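Ticket 86-27: Booking calendar drops evening slots after the Katiyar update
Opened by: Meriem Ghoneim
Handled by: Yogesh Chaudhary, Wandine help desk
Status: Closed

What Meriem wrote

Hello, and thank you in advance for your patience with me! We run the shared workshop calendar on Wandine, and we've been very happy with it. Since we moved to the Katiyar release, anything booked after 7 pm vanishes from the public page. I can still see the booking when I'm logged in, and the confirmation email goes out fine - it even has the right time on it - but visitors see the evening as free. Pierina Villa drove over for a sewing night last week and found a choir in the room, so you can imagine I'd love to get this sorted before December gets busy.

I've already cleared my browser cache and tried a second laptop. No change on either one.

First reply

Hi Meriem, what a thorough report, thank you. I'm so sorry about the sewing night. Could you open Settings, then Region, and tell me what it says next to "Site time zone" and "Display time zone"? Please don't change anything yet. I'd also like a copy of one listing as it looks on your side, so if you could paste in the whole thing for any evening booking, that would be a big help.

Meriem's answer

The site zone is set to ours and the display zone says "Inherit (none)". I don't remember ever touching that one. The listing I copied is Bautista Toledo's, booked for 7:30 pm, bench room, 3 hours. 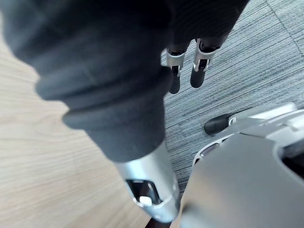
Steps we tried

1. Set the display zone by hand to match the site zone and saved. The evening slots came back on the public page right away, which cheered us both up, and then they were gone again the next morning.

2. Turned off the Arnix sync add-on overnight. The slots stayed put. Now we were getting somewhere.

3. Checked the Arnix log with Lucian Rusu, who looks after the sync side. The add-on was writing a blank display zone back to the site each night at 2 am. With the zone blank, the public page treated evening bookings as belonging to the following day and hid them.

4. Updated Arnix, set the display zone again, and turned the sync back on. I asked Meriem to leave it for a couple of nights before we called it good.

Result

Meriem wrote back to say that all 62 bookings on the calendar show up properly, evenings included, and that Pierina has a new sewing night on the books. If you see the same thing on your own site, update Arnix first and then fix the display zone - doing it the other way around means it will just be wiped again overnight.

Thanks again, Meriem, you were a pleasure to work with.

Recent tickets
Confirmation emails arrive twice
Sastham theme hides the "Book now" button on phones
How do I move a repeating booking to another room?
Export to spreadsheet stops at the first page
Changing the name on a shared account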